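Chapter 8
Gifts in Stone: How Campuses Remember

Every college has at least one object that everybody walks past and few can explain. Ask a sophomore at Mandness College about the sundial on the east lawn and you will hear that it is unlucky to step on before exams. You will not hear that the class of 1922 paid for it, or that it has been wrong by 2 hours ever since it was moved to make room for a parking lot.

This chapter is about such objects: benches, gates, clocks, and the other things that graduating classes leave behind. Historians ignored them for a long time, partly because the paperwork is dull. A class gift produces a pledge list, a quarrel over wording, an invoice, and a short speech in May. Put those four papers side by side, though, and you have a fair record of what a group of young people thought was worth keeping, and what they could afford.

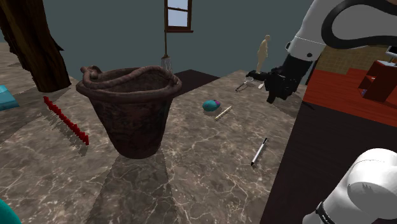 Figure 8.1 A brown basket with a rope-like rim on veined marble.

Consider the Premari Gate. The original pledge list has 313 names on it, and 200 of them paid. The gate was drawn with two stone towers and built with one, and later guidebooks praised its "daring asymmetry." Students of architecture wrote papers on the subject. The invoice, which was in a folder marked Drainage, would have saved them the trouble.
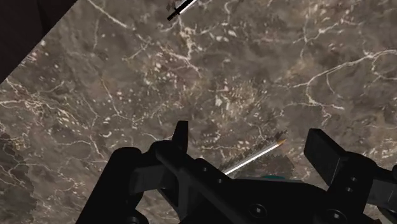 Money is only part of the story. A gift also has to be looked after, and few donors care to pay for that. The Kolance Fountain ran for nine summers before its pump gave out, then spent a generation as a planter – a rather good one, by most accounts. When the college finally rebuilt it, alumni from the planter years wrote in to complain that their landmark had been ruined. The Fülöp Bench has been replaced so often that the small brass plate is the oldest thing about it, and the plate has a spelling mistake.

As you read, keep three questions in mind. Who decided what the gift would be? Who kept it standing? And when it was repaired, moved, or copied, what did the college say had happened to it? The answers seldom agree with the plaque.

Key terms: class gift, pledge list, replica, rededication, deferred maintenance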